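**Ticket 833 – Dumlow receiver: gaps in the weather-balloon and satellite downlink at Pranham**
Opened by: Rozália Hrnčiar
Assigned to: Tarmo Šimkus
Status: open, waiting on part

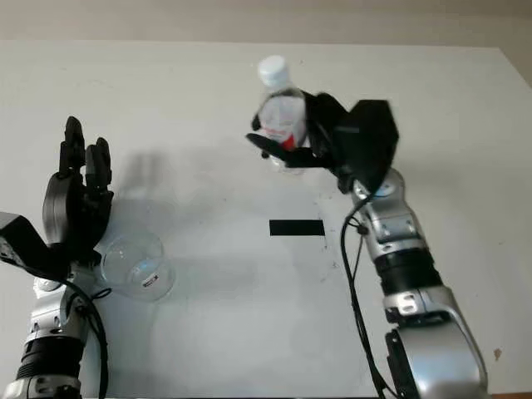 *Black multi-fingered hand and a clear plastic cup with a small label.*

**Rozália, Jan 15, 2022**

Hello Tarmo, and I'm sorry to land this on you so soon after the last one! We've been recording the Quintana cubesat on its evening passes, and every recording has a hole in it. The signal comes up over the hills nice and clean, the telemetry decodes for 90 seconds, and then the receiver drops the lock and takes 17 seconds to find it again. After that it's fine until the satellite sets. I've restarted the box, swapped the USB lead and updated the Maneo tracking software, all with the same result. Balloon passes do it too, though not every time.

**Tarmo**

Hello Rozália, no trouble at all, I was rather hoping for something interesting. Could you send me the log from one bad pass, and tell me which way the dish was pointing when the lock went? My first thought was the Doppler correction, but that would normally get worse towards the middle of the pass and yours seems to go at the same point each time.

**Rozália**

Log attached. The dish was at 61 degrees azimuth on all of the bad ones, now that I look at them side by side – I feel a bit silly for missing that. The balloons that behaved themselves never went through that bearing.

**Tarmo**

Not silly in the least, it took me two cups of tea to trust it myself. The log shows the preamp losing power as the rotator goes through 61, so I'd say the feed cable is being pulled. Please park the dish, switch the supply off, and have a look at the connector behind the rotator. If the outer braid moves when you wiggle it, leave it be and I'll post you a new tail.

**Rozália**

It moves! Quite a lot, in fact. Supply is off and the dish is parked facing south. Could the new tail be a little longer than this one, please?

**Tarmo**

Longer one ordered. I'll keep the ticket open until you've had a full pass with it fitted.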